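Small saucepans

I have been without a proper small saucepan since March, when the old Bruvmont finally lost its handle. It had been loose for years and I used to tighten the screw with the end of a butter knife. Then one morning the screw went round and round and wouldn't bite, and I ended up tipping hot milk into a mug with a tea towel wrapped round the pan. Most of it went in the mug.

So for a few weeks I cooked everything in the 22 cm pan. It's a good pan and I like it for soup and potatoes, but it's far too wide for one person's porridge. The oats spread out thinly over the bottom and catch at the edges before the middle has thickened. A boiled egg needs so much water to cover it that you could have made a pot of tea in the time it takes. Custard was the worst. I made it once and gave up on the idea until I had something narrower.

I looked in the hardware shop in Cellumby first. They had three sizes and the smallest was still bigger than I wanted. The man offered me a milk pan with a lip on both sides, which I did think about, but the base was thin and I have burnt enough milk already. Siiri said to try Urkaso, the kitchen shop by the bus station, as they sell odd pans off the end of a range. She was right. There was a shelf of them, mostly lids, and a small saucepan near the back.

What I want from a small pan isn't complicated. It should have straight sides, so that a spoon can get right round where the side meets the base. It should be deep for its width. It should be light enough to pick up with one hand when it's full, and it should have a hole at the end of the handle so that it can go on a hook. My cupboard is narrow and anything that can hang up does. I don't mind much about colour, though a dark inside makes it hard to see whether you've rinsed all the milk out – you have to turn it to the light and look.

A few things I make in mine, for anyone who has one sitting unused.

Porridge: 50 g of oats and a mugful of half milk, half water, on a low heat. Stir it now and then and more often towards the end. Salt goes in at the start. If there are two of us I use 100 g and watch it closely, as it climbs.

Peas: hardly any water, lid on, 3 minutes. Butter after.

Gravy: whatever is in the roasting tin, scraped in, with a spoonful of flour and some of the vegetable water. I sieve it if there are guests.

Melted chocolate: I used to set a bowl over the pan, but a bowl that fits a pan this small is too small to stir in. Now I do it in the 22 cm one with a wide bowl, so that's something the small one can't do.

On looking after it: no metal spoons in a nonstick pan, and no scouring pads. I let mine cool before it goes in the sink and wash it with a soft cloth. Stacking is what ruins them. If you have to stack, put a folded piece of kitchen paper in between. I cut up an old cotton pillowcase for this and it has done very well.
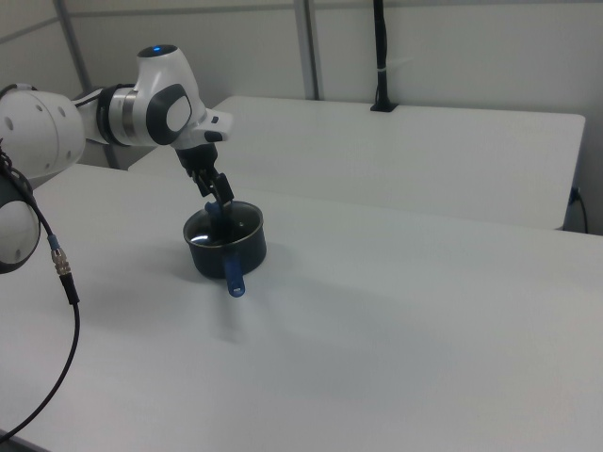 Small, dark and quite plain, on the white table.
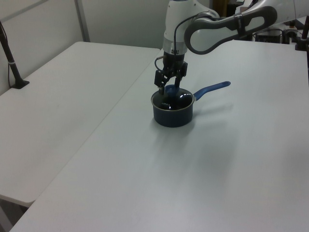 Posted by Hanne Keskinen in Kitchen

I still haven't found a lid. The one from the Bruvmont slides about and lets the steam out at one side, so for the peas I've been using a saucer, and it has to come off with a fork. Siiri thinks Urkaso may have one in the box under the till. If anybody has a spare small lid, glass or metal, I'd be glad of it. Measure straight across the middle and leave the size in the comments.

Next time I'll do the baking tins, which are in a worse state than the pans were.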